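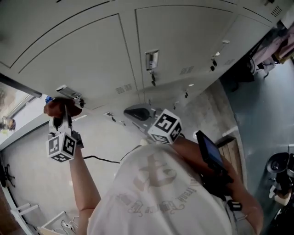

Teltville Facilities Desk
Ticket 106: Metal cabinets, back wall, middle door will not lock
Opened by: Ffion Maddocks
Assigned to: Nelli Kallio
Priority: Normal (was Low, changed by requester)
Status: Closed, with note

Ffion Maddocks, Thursday 09:12
The middle door on the grey cabinets won't lock. The key goes in and turns but the door still opens if you pull the handle. The left one is fine and the right one is stiff but does lock in the end. We keep the project paperwork and the spare stationery in the middle one, so I'd like it sorted before the weekend if possible. I've been told by two people that the lock is "worn out". I don't know how a lock wears out when it gets turned twice a day, but there you are.

Nelli Kallio, 09:40
Thanks Ffion. Before I order anything:
Which key are you using? The number is stamped on the head.
Does the handle feel loose, or the same as the left one?
Has anything been moved, added or taken out lately?

Ffion Maddocks, 09:58
Key says 66. Handle feels the same as the left one to me. Nothing moved that I know of. Somebody put a lot of box files on the top shelf in April, but it locked after that.

Nelli Kallio, 10:05
And did it lock every day after that, or did it lock the last time anyone looked?

Ffion Maddocks, 10:11
Fair point. I lock it on the days I'm in. I turn the key and walk off. I haven't been pulling the handle afterwards to check.

Nelli Kallio, 10:14
So it may have been like this for a while. I'll put that down as start date unknown.

Satish Subramaniam, 10:37
Adding myself as I sit nearest. I had the same thing on the right-hand door last year and was told to spray it. Grukum dry spray, one squirt in the keyhole, turn it ten times. It's in the drawer under the printer. Worked for me.

Nelli Kallio, 10:45
Worked how? The right-hand door is the one Ffion calls stiff.

Satish Subramaniam, 10:49
It was stiffer before.

Nelli Kallio, 10:52
All right. I can't see spray being the answer for a key that already turns freely, but it costs nothing. Please try it on the middle door and report what happens. Please don't spray the left one, so that we have one to compare against.

Satish Subramaniam, 11:20
Sprayed. Turned it ten times. Key turns beautifully now. Door still opens.

Nelli Kallio, 11:24
Noted. Spray ruled out for the middle door.

Supplier contact log, added by Nelli Kallio, 11:50
Rang Krajčí, whose plate is inside the left door. Spoke to the spares counter. They asked for the lock number, I gave them 66, and they said straight away that the lock had failed and should be replaced. I asked what fails inside it. They said "the barrel". I asked how the barrel can have failed if the key turns smoothly and comes out in the right position. They said it's common on that model. I asked how common. They didn't have a figure.
Quote for a replacement lock and two keys: 36 pounds plus delivery, 21 working days. They would also sell us three at once "to keep them matching". I said no to that for now.

Dwynwen Eynon, 12:15
Just approve the 36 pounds? It's less than the time we're all spending on it.

Nelli Kallio, 12:22
If the lock is the fault, yes. If it isn't, we wait 21 working days, fit a new one and have the same door with the same problem. I'd like to see the back of it first. Can whoever is near open the middle door and look at the inside face, behind the lock? There should be a flat metal tongue that swings when you turn the key. I want to know three things.
Does the tongue move when the key turns?
How far does it move?
Is there any play in it if you wiggle it with a finger?

Satish Subramaniam, 12:58
Tongue moves. It goes from pointing down to pointing sideways, a clean quarter turn. There is play. I can rock it up and down by a few millimetres, and the nut holding it on moves with my fingers. Didn't need a spanner.

Nelli Kallio, 13:03
Thank you. So the barrel turns, the tongue turns, and the nut is loose. I don't believe the lock has failed.
Please tighten the nut with the small adjustable spanner (top tray of the toolbox). Hold the tongue still while you do it or it'll go round with the nut. Snug is enough. Then shut the door, lock it and pull the handle as hard as you would if you were in a bad mood.

Satish Subramaniam, 13:31
Tightened. Shut, locked, pulled. It held twice and opened on the third go.

Nelli Kallio, 13:34
Better than it was, then, but I'm not calling that fixed. Two out of three is not a lock.

Dwynwen Eynon, 13:36
Can we approve the 36 pounds now?

Nelli Kallio, 13:41
Not yet. The tongue has to catch behind something. Look at the edge it swings behind and tell me whether there's a bright rubbed mark on the metal and where it is. Do the same on the left cabinet, the one that works.

Satish Subramaniam, 14:10
Left cabinet: rubbed mark in the middle of the catch plate, where you'd expect.
Middle cabinet: rubbed mark right down at the bottom corner of the plate. Looks as if the tongue only just gets behind it.

Nelli Kallio, 14:16
Then the door is sitting low, or the body of the cabinet has gone out of square. Which brings me back to April and the box files. Ffion, you said they went on the top shelf?

Ffion Maddocks, 14:25
Yes. All of them on the right side of the top shelf, the left side has the laminator. But Saulius moved them, so he'll know better than me.

Saulius Tamošiūnaitė, 14:50
I put them up there, yes. They're not that heavy. I carried them two at a time. I don't think paper bends a steel cabinet, and I'd want to see some proof before it goes in the log that I broke it.

Nelli Kallio, 14:58
Nothing is going in the log about you breaking it. I don't think paper bends steel either. I do think a cabinet with one short foot leans when you load one side of it. Could somebody put a spirit level on the floor of the middle cabinet, then inside the left one? And push a bit of folded card under each front corner to see whether any of them is off the floor.

Saulius Tamošiūnaitė, 15:22
Did it myself. Left cabinet: bubble in the middle. Middle cabinet: bubble well over to the left, so it's down on the right. Card slides under the front left corner with no effort. The front right corner is hard on the floor. I take it back about the proof.

Nelli Kallio, 15:27
Good, that's the first thing today that explains all of it. The feet on these screw in and out. You'll reach the front ones from inside through the two holes in the floor of the cabinet, under the plastic caps. Please:
Take the box files off the top shelf first.
Turn the front right foot with a flat screwdriver until the bubble comes back to the middle. Clockwise should raise it. Should. Watch the bubble and go by that.
Check the front left is touching the floor again.
Try the lock with the cabinet empty on top, then put half of the files back, on the bottom shelf this time, and try it again.

Saulius Tamošiūnaitė, 16:05
Clockwise lowered it, for the record. Went the other way. Level now. Card won't go under either front corner.
Lock with top shelf cleared: held every time, I pulled it ten times.
Lock with files on the bottom: held, same again.

Ffion Maddocks, 16:12
I've tried it too and it held. Can I close this?

Nelli Kallio, 16:15
I'd rather leave it open until you've used it for a few days. Things always work on the afternoon they're mended. Please pull the handle each time you lock it and tell me if it ever gives. Saulius, I've corrected the foot direction in our notes, thank you.

Satish Subramaniam, 16:20
What about the right-hand one? It's still stiff.

Nelli Kallio, 16:24
Different fault until somebody shows me otherwise. Please open a separate ticket. And no more spray on it before I've had a look.

Ffion Maddocks, following week
Used it every day I've been in. Pulled the handle every time. It hasn't opened once.

Dwynwen Eynon, following week
Emis have been in touch offering to change all the locks for keypads, on the grounds that we've "had a lock failure". How do they know?

Nelli Kallio, following week
I asked them for a price on a different job and mentioned the cabinet, so that's my doing. We haven't had a lock failure. I've told them no. A keypad on a leaning cabinet would have let the door open just the same.

Closing note, Nelli Kallio
Fault: door locked but could be pulled open.
Cause: cabinet down at the front right, tongue barely meeting the catch plate. Loose nut on the tongue made it worse.
Fix: nut tightened, front right foot adjusted, box files moved to the bottom shelf.
Parts used: none.
Not proved: how long the cabinet had been leaning, and whether the files caused it or only showed it up. The floor on that wall has never been checked. If the middle door starts opening again, put the level on it before anyone rings Krajčí.
Key 66 stays with Ffion. Spare is in the key safe.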